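Hand-held gripper pair: fingertips don't close parallel, and the two units disagree on width

Asked by Tatu Swai, August 2019
Tags: grippers, encoders, calibration, shared workshop
Viewed 2352 times

We are building a pair of hand-held grippers in the shared space at Skesdale. Each has two fingers on a common rack and pinion, printed housings in white and grey, and a magnetic encoder on the pinion shaft. The idea is that one person holds both, picks things up off the table, and the logged finger width gets replayed later on a bench arm.

Two problems.

1. The fingers don't meet flat. With the trigger fully pulled, the tips touch and there is still a visible gap nearer the housing. Thin objects pivot in the grip.

2. The units disagree. Gripping the same steel gauge block, unit A reads 1081 counts from closed and unit B reads well under that. Same firmware, same encoder board, same pinion file.

I have already reprinted the racks once and swapped the encoder boards over. The disagreement stayed with the mechanics. Filament is ordinary PLA at 0.2 mm layers. The test objects are whatever is on the table. 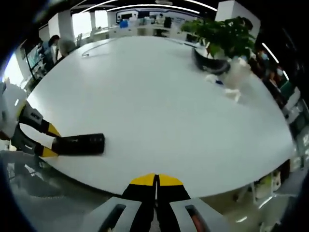

Answer 1
Wilma Shearer

PLA creeps. Print it in PETG or get the racks cut in aluminium and the problem will go away. Moncrieff does small runs if you have a DXF.

Comment from Tatu Swai: They were out by the same amount the day they came off the printer, so I don't think creep explains it.

Answer 2 (accepted)
Alasdair Ritchie

You have two separate faults and should fix them in order, mechanical first.

Fault 1 is finger toe-in. The carriage has clearance in its channel and the load is applied out at the tip, so the whole finger rotates until the clearance is used up. Measure it. Clamp the housing to the bench, close on a 10 mm block at the tips, then move the same block back to the root of the fingers and compare. If the count changes, the carriage is rocking. A longer carriage helps more than a tighter one. Mine went from 7 teeth engaged to the full length of the channel and the rocking dropped below what I could measure with feelers. Use a linear rail if the budget allows. Don't shim one side only.

Fault 2 is most likely pinion seating. If the bore is printed, the pinion can sit off-centre on the shaft, and counts per millimetre then vary through the stroke. Log both units against gauge blocks at several widths and plot counts against millimetres.

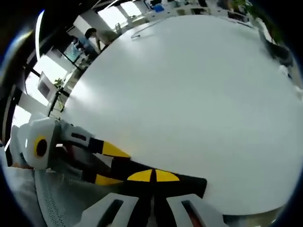 A constant slope error means a scale difference, which is dealt with by one coefficient per unit stored in flash. A curve that wanders above and below the line is eccentricity — ream the bore and press in a brass bush. Don't try to correct eccentricity in firmware until the bush is in, or you will be recalibrating every time someone pulls the shaft.

Also check that you zero at light contact. If you zero with the trigger hauled in, finger flex is baked into the offset and will depend on who did the zeroing. A kitchen scale between the tips is good enough to standardize it.

Comment from Hanane Metwally: Seconding the light contact zero. We had the same symptom on the Dalel build in March and it was all flex.

Comment from Tatu Swai: Plotted both. A is straight, B wanders. Reaming B now.

Answer 3
Shona Sutherland

Is your cable pulling on the encoder board? Ours did, and the magnet gap changed. Worth a look before you ream anything.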